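**Foam Blocks Available From the Mutora Learning Center Loan Shelf**

The Mutora Learning Center has added soft foam blocks to the materials that member families and classroom teachers may borrow. The blocks were purchased with a grant from the Ogunleye Fund and are kept in Room 15 at the Ivstead building, next to the puzzle cabinet. Sets may be reserved at the front desk beginning in January.

Foam blocks are well suited to stacking and sorting with younger children. They are light and make very little noise when a tower falls. Staff recommend placing them on a smooth, pale tabletop, where the colors are easy to tell apart, and marking out building areas with painter's tape. Blue tape shows up clearly and lifts without leaving residue on most finished surfaces.

Borrowers are asked to observe the following:

- Sets are lent for 5 school days and may be renewed once.
- Blocks should be wiped with a damp cloth and mild soap. Please do not put them in a washing machine or dryer.
- Small nicks and worn corners are expected and need not be reported. A block with a piece missing should be returned in a separate bag.
- Blocks are not to be used by children who still put objects in their mouths.

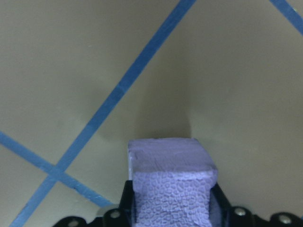 Blocks with a textured face may hold dust and crumbs in the surface. A soft, dry brush should be used on these before wiping. They should then be left out overnight before being returned to the bag.

Questions about reservations may be directed to Hamdia Hailu, Materials Coordinator, at extension 3017. Teachers at the Flikwood annex may request delivery with the regular supply order.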